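Writing House Rules for Household Robots: A Conversation with the Author of the Grendley Practice Notes 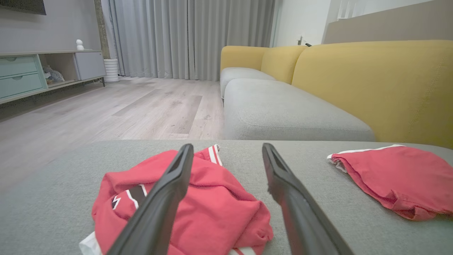

Why a separate document for homes

The Grendley practice notes run to 23 pages and cover one subject: how a mobile manipulator should be tested in a furnished home. The lead author spent most of a career in industrial safety and came to domestic machines late. We spoke by phone on a Saturday morning, with a draft of the second edition open at both ends of the line.

"The factory rules assume you own the floor," the author said. "You paint a line, you put up a fence, you train everyone who crosses it. In a living room there is a sofa, a curtain and a charging cable, and none of them was put there by an engineer."

The notes do not replace the applicable safety standards, and the author was firm on this. A machine that has not passed its basic electrical and mechanical assessment should not be in a home at all. What the notes add is a layer of working practice: what the operator checks before power-on, what gets written down, and who has the authority to stop a run.

Soft goods as a test category

About a third of the text deals with clothing and other fabric. I asked why laundry should take up so much of a safety document.

"People assume cloth is the easy case. You can't chip it and you can't spill it. But a shirt on upholstery is one compliant thing on top of another, and the gripper may not know where the first one stops. If you close on the seat cover as well as the shirt and then lift, the arm is pulling against a piece of furniture."

The rule that came out of this is clause 4.2, which sets the approach to any garment lying on a padded surface. The fingers come down open, pause above the contact height, and close at reduced force. The first lift is limited to a short vertical move. If the measured load exceeds the expected weight of the garment by more than the set margin, the gripper opens and the attempt is logged as a refused lift.

"A refused lift is a good result," the author said. "We had to say that in the text, in those words, because teams were scoring it as a failure and then tuning it away."

A crumpled garment and a folded one are treated as separate cases. The folded item has edges a planner can use. The crumpled one may have a drawstring or a sleeve tucked under it, and the notes ask for a slower closing speed on that account. Where two items of the same color lie on one cushion, the operator records which was the target before the arm moves. The author described this as the least popular line in the document.

"They say it's obvious which one. Then you read the log two weeks later and it isn't."

Evidence from the Jular trials

The figures behind the force limits come from a series of trials run under the project name Jular. The team logged 1,047 grasp attempts on clothing, of which 273 took place on sofas, beds or padded benches. The author would not be drawn on success rates, which are to be published separately, but did explain how the numbers were used.

"We were after the distribution of pull force when the grasp included something it shouldn't. Once you have that, you can set a threshold. Before that we were using a value carried over from bin picking, and it was too high."

Menzies, a small test house, repeated part of the series with its own hardware and its own furniture. Its results supported the lower threshold. They also showed that worn finger pads gave misleading load readings, so the second edition adds a pad inspection at the start of each session and again after every 60 grasps.

The wrist camera question

Clause 6 deals with cameras, and it was rewritten more than any other part. A camera near the gripper gives the best view of the fingers and the target. It also takes in a good deal of the room behind them – curtains, shelves, whatever is on top of a cabinet.

"The old draft said to record only what the task needs. Everyone agreed and everyone ignored it, as you can't crop a living room in advance. So now we control access and retention. The household sees a sample of the footage before the first session. They sign for that view, at that height, and they can withdraw any run."

Erenetti, which supplies operators for home trials, asked for an exemption covering short clips used in training its staff. The request was declined. The author said the firm had since changed its procedure and now asks each household separately.

Stopping a run

On stop authority the notes are brief. Any adult in the home may stop the machine, with or without giving a reason. The operator may not restart until the arm has been returned to its parked position and the person who called the stop has agreed.

I asked whether operators found this slow.

"Yes. It takes nearly four minutes on some platforms. I've been asked to cut it to a button press, and I won't support that."

Open items for the second edition include stairs, pets and delicate fabrics. The comment period closes in December.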